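Home Networking and Wiring > Small switches, cables, patching
Thread: Color coding on a desk switch, am I overdoing it?

stilau_porch
Posted Saturday, 7:40 am

Good morning everybody, and sorry in advance for the length, my coffee is strong today. I've been slowly sorting out the wiring in the back bedroom, the one I've called the office for years even though it mostly held wrapping paper and a treadmill. The modem is in the hallway closet and I finally have a proper desk in here with a little TP-LINK box on it, so I decided each cable gets its own color. Gray, black and blue, all sitting next to each other: 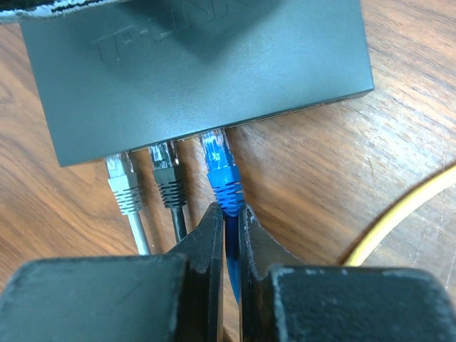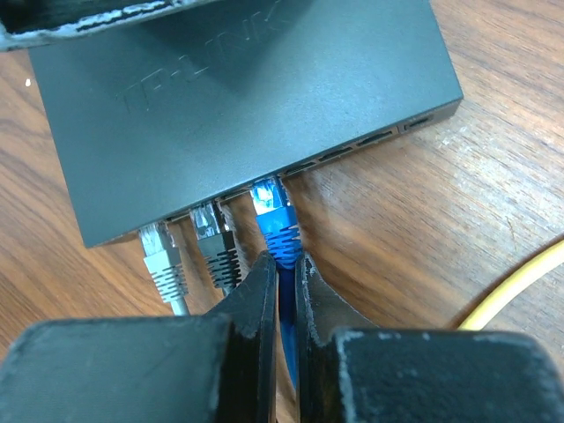
Gray goes back to the closet, black is the printer, and blue is my work computer. My question is whether colors alone are enough or if I should put labels on too. My spouse thinks labels on three cables is silly. I think I will forget by December which one is the printer, and then I'll be the person pulling out the wrong one in the middle of a call (I have done this, at my old place, to my whole department).

Also, is there any point in leaving a gap between the line back to the closet and the others? I put them all in a row and now I'm second guessing it.

marinho_attic
Posted Saturday, 8:15 am

Labels, every time! I was a color person for years and loved it, and then I ran out of green and used a yellow one "just for now," and that yellow one stayed for two years and meant nothing to anyone but me. A little flag of tape at both ends, with the same words on each. The far end is the one people skip, and it's the one you need when you're on your knees in the closet with a flashlight in your teeth.

As for the gap, on a plain desk switch any port is as good as another. If it helps you to find the closet line by feel, go ahead and move it down the row, you have the room.

BrinsteadBill
Posted Saturday, 9:02 am

I'm going to disagree a little, in a friendly way. Three cables in three colors on a desk you sit at every day does not need labels. Write it on an index card and tape the card inside the closet door. I have seen people put so much tape on their cords that the glue goes gummy in summer and everything you touch is sticky. My brother-in-law's setup is like that and I wash my hands after I visit it.

What I would look at is the ribbed boots. They're great for keeping the cable from bending sharply, but on some patch cords they get stiff and it's a real fight to press the clip down when the neighbors are all plugged in. So that's one argument for spreading them out.

rester_and_sons
Posted Saturday, 10:30 am

Bill, cheap tape gets gummy. The wrap-around cloth kind doesn't. I bought a box of 90 from Rester's on the highway and I've put them on everything in the house including the freezer bags, and none of them have budged.

I do agree with you on the boots. My fingers aren't what they were, and I use the flat end of a popsicle stick to press the clip. Works beautifully. Don't tug on the cord, pull from the plug.

stilau_porch
Posted Saturday, 11:48 am

Oh, the popsicle stick! I'm stealing that. I have a whole bag from when the kids were little.

I think I'm going with both, a card in the closet and one cloth label at each end, and I'll tell my spouse the forum made me do it. I'll give the top a wipe while I'm at it too, there's fine dust on it and I only ever notice when I'm looking at a picture. One more question while I have you all: is it okay just lying flat on the desk? There are screw slots underneath and I could hang it on the wall, but I like being able to reach it.

marinho_attic
Posted Saturday, 12:20 pm

Flat is fine. Mine has been flat on a bookshelf since we moved in. Just don't stack the mail on it.

BrinsteadBill
Posted Saturday, 12:51 pm

I'd hang it, personally. Coffee. But I've lost one argument today already so do what makes you happy.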